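Dristov issues house rules for hand-held gripper work

Dristov has put out a set of working rules for people who record tasks with hand-held grippers, and the first teams began following them in August. The rules run to 28 points on six pages. They cover how a room is set up, how the tool is carried and checked, who may be recorded, and what has to be written down at the end of a shift.

The document replaces a looser set of notes that had been passed between teams by email. According to Kasun Haque, who led the drafting, the notes had grown in different directions at different sites and two of them gave opposite advice on how often a gripper should be recalibrated.

"One site was doing it every morning and another was doing it when somebody remembered," Haque said. "We picked a number and wrote it down."

The number is 200. After that many recordings the gripper goes back to the bench, the pads are looked over for wear, and the opening width is measured against a gauge block. A tool that has been dropped goes back right away, whatever its count. Operators are asked to report a drop even when the tool looks fine, and the rules say that a report will not count against them.

A large part of the text deals with rooms. Furnished rooms are preferred to bare test benches, and Dristov wants them left furnished the way a household would have them. Walking routes are to be agreed on before recording starts. Cables that have to cross a floor should be kept out of those routes where possible and taped down where not. Chairs on casters are to be pushed in or moved to a wall. Stairs and raised levels are off limits to anyone wearing a harness or carrying a tool in both hands.

Marker boards get a page of their own. They must be flat, clean and firmly fixed, and no one is to touch up a scratched marker with a pen. A damaged board is thrown out and replaced. Lighting should be left alone during a recording, and blinds are to be set at the start of the shift and not moved again before the break.

The section on people drew the most comment while the rules were in draft. Anyone who may come into view has to be told beforehand and has to agree in writing. Visitors are kept out of the work area until they have signed. Operators sharing a room are expected to call out before they cross behind a colleague, and two people should not work at the same piece of furniture at once. Mirrors are mentioned by name, as they can show a part of the room that the operator is not facing. Papers, screens with private messages and family photographs must be cleared away or covered.

Weerasinghe, which supplies trained operators to several recording sites, took part in the review and has adopted the rules for its own staff. Its training lead, Chaminda Mondal, said the company had asked for firmer limits on working time.

"A gripper doesn't feel heavy for the first ten minutes," Mondal said. "By the end of an hour your wrist knows about it."

The final version sets a limit of 46 minutes of continuous work, followed by a break away from the tool. Mondal said the odd figure came from adding the usual length of a task block to the time needed to put everything back in place, and that it was left as it was. Operators may stop earlier without giving a reason.
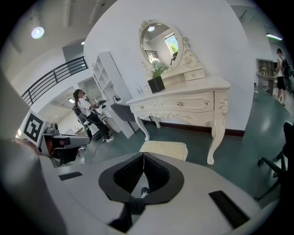
Gripper recording in a furnished room. The new rules cover tools, floor cables and people working nearby.

Vaven, a smaller firm that works out of the Rusden business park, has said it will follow the sections on rooms and consent but will keep its own schedule for calibration. Its grippers use a different pad, the company said, and are checked at the start of each shift.

The rules are voluntary for outside firms. Inside Dristov they are binding, and a site that misses two checks in a row has to stop recording until the tools have been inspected. Shift logs are kept for some 200 days and then deleted unless a fault is still being looked into. Each log lists the tool, the operator's staff code, the room, and anything that was moved or broken.

Haque said several questions had been left for a later version, among them how to handle pets and whether outdoor work needs separate rules. Comments from operators are being collected through site leads, and a revised text is expected after the first round of inspections. Printed copies are to be kept in every recording room, next to the sign-in sheet.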